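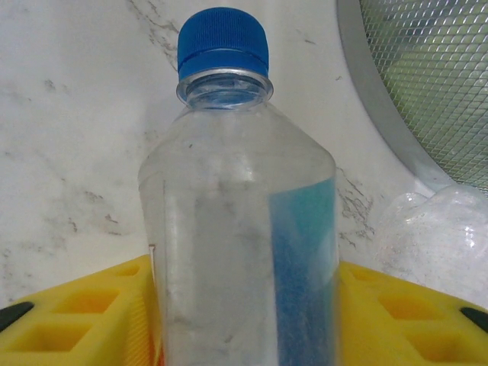 Storage and Transport of Sporting Firearms: A Survey of Club Members in the Stemley Area

Project report by Siobhán Nic Aodha and Hugo Baudry
Supervisor: Wayne Nuttall

1. Introduction

Anyone who keeps a shotgun or rifle at home in England needs a certificate from the police, and it is a condition of that certificate that the gun is stored securely. Most owners meet this by fitting a steel cabinet. The rules on what happens between the cabinet and the range are less widely understood, and when we started reading for this project we found that most printed advice deals with the home and says little about the journey.

We wanted to find out what club members do in practice. Our main question was whether people who have been shooting for a long time store and carry their guns differently from people who have taken it up recently. A second question was where members get their information.

2. Method

We wrote a questionnaire and sent it to members of two clubs, Stemley Target Club and the Eshun Clay Ground. Both clubs agreed to pass it on by email, so we never held any members' addresses. Dean Rudd at Stemley read the first draft and asked us to take out a question about where in the house the cabinet was fixed. We agreed that this should not be collected at all, even without names, and it was removed before anything was sent.

The questionnaire went to 813 people and was open for 3 weeks in November. We had 90 usable replies. Replies were counted as usable if the person had answered every question in the storage section. The comments box was optional.

We also carried out 2 interviews, one with a member of each club. These were done by phone and we took notes by hand. Neither was recorded.

3. Results

3.1 Storage at home

Nearly all of those who replied kept their guns in a locked steel cabinet fixed to a wall. The few who did not used a gunroom or left their guns in storage with a registered dealer. Longer-standing members were more likely to have a separate lockable place for ammunition. Newer members tended to use the locking compartment built into the top of the cabinet.

Keys gave the widest spread of answers. Some members kept the key on their person, some kept it in a small safe with a combination lock, and some had changed to a cabinet with a keypad so that there was no key to look after. Several people wrote in the comments box that this was the part they had thought about least when they bought their first cabinet.

3.2 Transport

Most members carried their guns in a slip or hard case, out of sight in the boot. Answers differed on what to do when stopping on the way. The commonest answer was that they did not stop at all. Others said that they stopped only if a second person could stay with the car. A smaller group removed a part, usually the fore-end of a shotgun or the bolt of a rifle, and took it with them.

The Stemley interviewee had previously belonged to a club at Murumbridge, where new members were given a talk on transport before their first visit. He thought it had been useful and would like to see it done locally.

3.3 Sources of information

Newer members named the club as their main source, followed by the firearms enquiry officer who had visited them. Longer-standing members more often named their own experience or other shooters. A number of them said they had not read any written guidance since their last renewal.

4. Discussion

We expected newer members to be less careful, and the replies do not show this. The differences were mostly in method. Newer members followed what they had been told at their visit fairly closely, while older members had habits which in most cases gave the same result.

The area where we think advice could be improved is transport. The answers on stopping were mixed within both groups, and three of the comments asked directly what the rule was.

5. Limitations

The response rate was low. People who answer a questionnaire on safe storage are probably those who already take an interest in it. Both clubs are in the same police area, so the results may not apply elsewhere. We entered the replies into Risis, the department's survey package, and a fault in the export meant that the comments had to be matched to the replies by hand. Jordan Pickering checked a sample of these for us and found no errors.

6. Further work

A future project could repeat the transport questions with a club in another police area, and could ask members what written advice they were given when they joined.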